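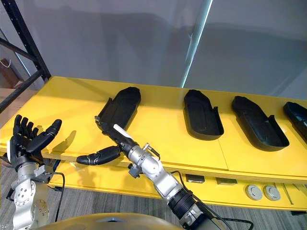

## 3.2 Trays and table layout

The study looked at how the shape and placement of holding trays affect hand sorting of insoles before packing. At the Omari workshop, where the work was carried out, finished insoles had been kept in flat rectangular bins. Left and right insoles of the same size look much alike when stacked, and pairs were often made up wrongly. The workshop's own log lists 626 mismatched pairs between April and the start of our visits. Most were caught before shipping, but each one meant opening a box and packing it again.

We replaced the bins with shoe-shaped trays, one insole to a tray. The trays are matte black, long and rounded at one end, with raised sidewalls and a shallow hollow in the middle (Figure 2). The sidewalls keep an insole from sliding when the table is bumped. The hollow was kept shallow on purpose, as packers at Omari told us they did not want to dig for a thin insole with gloves on. An earlier version from Ganduris had deeper walls and was dropped after two shifts.

Trays were set out in rows of four, so that a full row held two pairs. In Figure 2 the four trays stand in one row along the yellow table, with a faint seam in the tabletop between the second and third trays. We used the seam as the dividing line between pairs. Packers did not need tape or printed marks to find it, and none of them asked for any. Mariama Akpalu, who trained the packers, suggested this after the first morning.

The color of the tabletop matters more than we expected. The top is a bright, glossy yellow, and a black tray is easy to pick out against it even at a glance. Dark insoles are harder to see once they are inside a black tray, and packers checked these by touch as well as by sight. Gloss was a mixed benefit. It made the table quick to wipe down, but under the ceiling lights it produced glare at some standing positions - mainly for taller packers. We did not change the lighting during the study.

Each session covered 100 pairs, and in total more than 2,000 pairs passed through the trays. Lamisi Amoah recorded mismatches at the end of each session by opening every box. Insoles came from two suppliers, Dankwa and Venaditz. The Venaditz insoles are slightly wider at the heel and fit tightly in the trays, so packers tended to press them down with a thumb before moving on. This added a little time to each pair. We report the two suppliers separately in Section 4 for that reason.

Tray order was not fixed. Some packers filled from the left end of the row, others from the right, and both were allowed as long as a pair stayed on one side of the seam.

**Figure 2.** Shoe-shaped trays in a row of four on the yellow table.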